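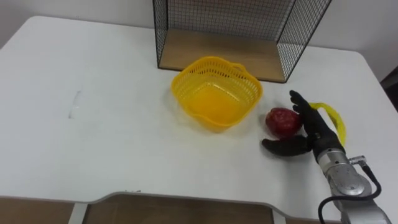

I own 234 cookbooks and I used to have no place to put an apple. It would roll behind the toaster, or end up under the mail, and by February I'd find it by smell. So this winter I went basket shopping, and I have opinions!

My friend Kyriaki Dimitriou swears by plain yellow plastic, the cheap kind with little openings all over the sides. I'd been holding out for something handmade (I'm a snob about baskets, apparently), but she hauled me to Juser, the housewares place in Zadmont, and I came home with two. They rinse clean in the sink and they weigh nothing. And that yellow! On a gray morning it's the best thing in my kitchen.

## Go small, go shallow

I wanted the big one. Kyriaki talked me out of it, and she was right, because a deep basket is where pears go to die. A small, shallow one on a white top looks cheerful with hardly anything in it, and you eat what you can see. Mine lives on my desk half the week anyway, where it has cut my cookie habit by about a third of a box a day.

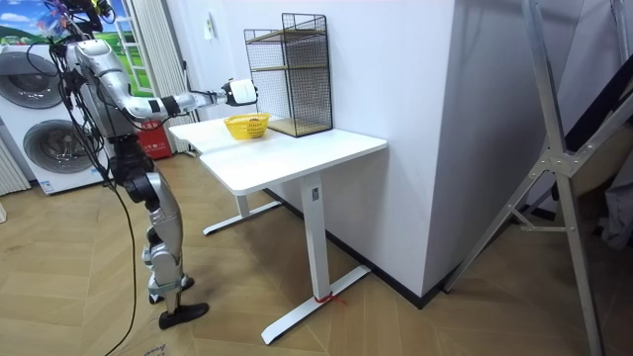 ## The cube question

Then there are those black wire-mesh cubes, open at the front. I love them. Air gets through, and a light wooden panel on the bottom keeps small stuff from tipping over on the grid. I keep bread in mine and park the basket out front, where my hand goes first. My neighbor Apostolos Koutsoukos stacks his 7 high in the pantry, which makes me nervous every time I visit.

Apples get the basket at my house. Bananas stay out on the table, off to the side, and I've stopped feeling bad about how that looks.

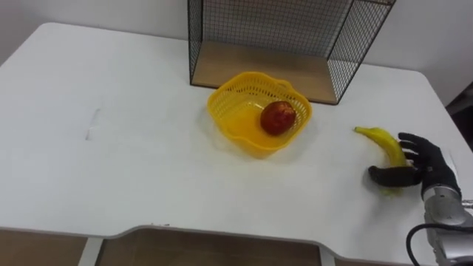
**Why keep bananas away from the apples?**

Both give off ethylene gas as they ripen, and crowding them together speeds everything up. A little space buys you more time before banana bread.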